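Teaching the Amenity Tray: Notes on Demonstration by Hand

In November our group began preparing demonstrations for a hotel housekeeping task, under a project we have named Hustis. The intention is that a two-armed machine should be able to set out a guest bathroom counter to the standard of a small property. Walls, floors and linens are outside the scope. The first stage concerns one object only, the amenity tray beside the sink, and I have been asked by several readers to set down how the work is conducted.

There are two common methods of showing a robot such a task. In the first, an operator drives the arms by remote control and the machine's own movements are recorded. In the second, a person performs the task with bare hands while a camera at head height records what the hands do. Hustis uses both. The remote sessions are held at Heltton, where the arms are installed, and the hand sessions are held in a furnished bathroom at Kaewmanee. I am responsible for the second.

The hand method was selected for the tray because of the nature of the contents. Paper packets bend, bottles stand close together, and most placements require one hand to hold what is already there while the other brings the next item. When Kevin Henao attempted the full tray by remote control in the early weeks, a single round took him the better part of a morning, and the recordings contained long pauses in which the arms did nothing of use. He remains our most capable remote operator, and his shorter recordings of one item at a time are still part of the set.

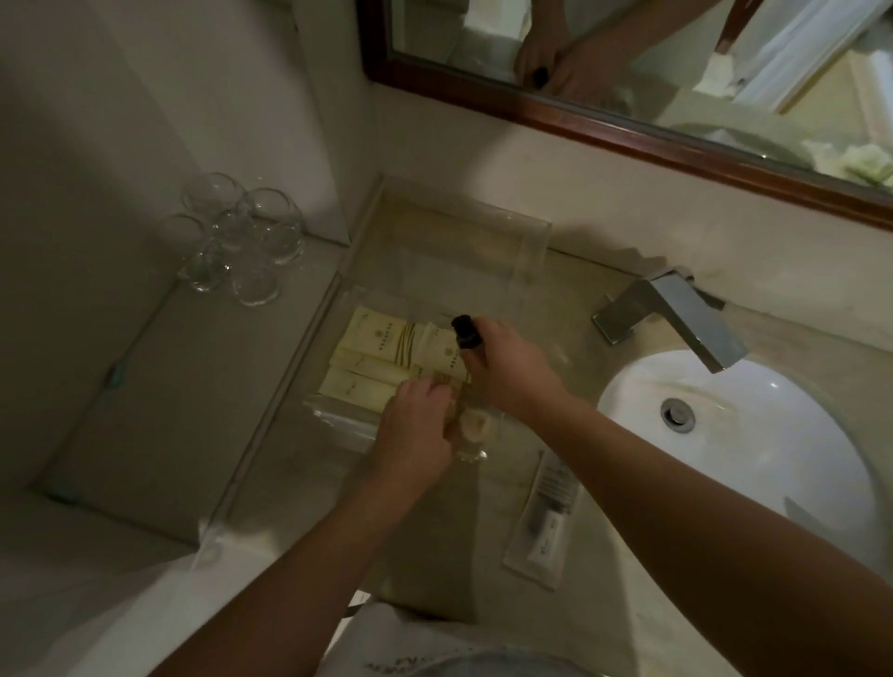
Left hand on the wrapped packets, right hand with a black-capped bottle.

The target for this stage is 2000 demonstrations, of which 150 are reserved for testing and are not shown to the model during training. The demonstrators work from a printed sheet of seven rules. Most of these are plain matters of conduct: begin with both hands away from the tray, move at an ordinary working pace, do not speak to the camera, do not correct an error by starting over. The last of them has caused the most discussion. If an item slips, the demonstrator is to recover it as he or she would on an ordinary working day, and the recording is kept. Teófilo Puma, who prepared the sheet, holds that a model which has seen only faultless placements will have no means of dealing with a tipped bottle. I was doubtful at first and have since come to agree with him.

The rules say nothing regarding which hand should do what. This was a deliberate omission. An earlier version required the right hand to carry and the left to steady at all times, and the resulting movements were stiff. Demonstrators reached across themselves to comply. The present sheet leaves the choice open, and the division of labor that people settle on by themselves is usually sensible.

Some practical observations may be of use to others doing similar work.

Clear acrylic is difficult. The walls of the tray pick up the color of whatever lies behind them, and the depth estimates are poorest along the near edge, where the fingers so often rest. We considered an opaque tray and decided against it, as the properties we have in mind use clear ones.

Mirrors are a larger concern. A second pair of hands appears in the glass and the hand tracker, Uter, will sometimes follow the reflection for several moments before returning to the real hand. We now mark the mirror region in each recording before processing. Covering the glass would have been simpler, but a guest bathroom has a mirror, and the machine will have to work beside it.

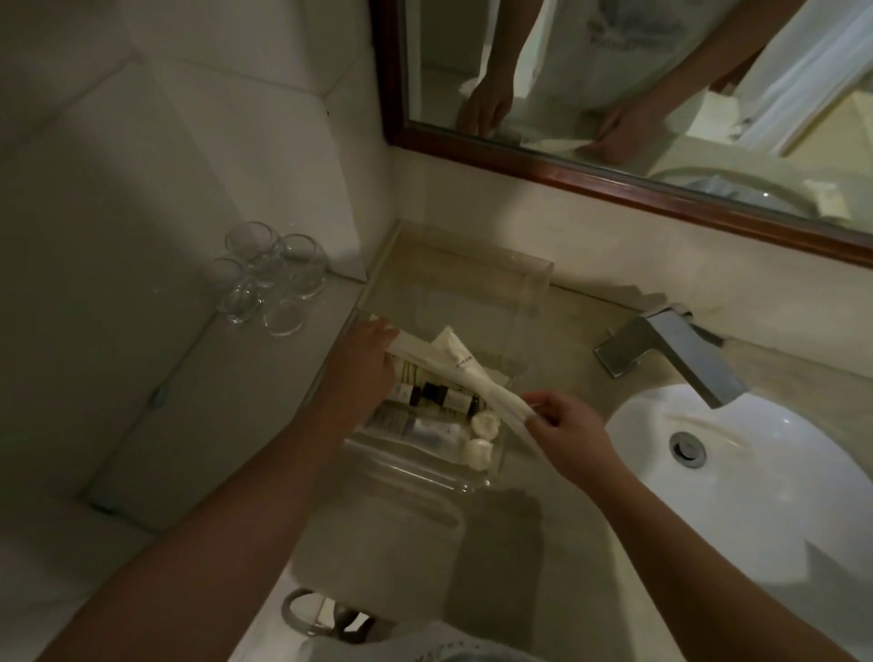 A long paper-wrapped packet held at both ends of the reach, with the bottles beneath it.

Long, flat packets deserve a separate remark. They can be held by one end, but the other end then swings and may catch on the bottle caps. Demonstrators tend to use both hands for them without being told. For the remote operators this is the hardest item on the list, as the two arms must agree closely in height, and Kevin has asked that packets be recorded in sessions of their own.

Lighting at Kaewmanee is kept as it would be for a guest, warm and rather low. Brighter lamps gave cleaner recordings – and a model that performed badly once they were removed.

The processing of the hand recordings for transfer to the arms at Heltton is still under way. A human hand can press on a stack with several fingers and adjust each one, and a two-finger gripper cannot. Teófilo is at present working through the steadying movements to determine which can be carried over directly and which must be shown again by remote control. I will report on the outcome once the first batch has been run on the arms. Questions on the wording of the rule sheet may be left below and will be passed to him.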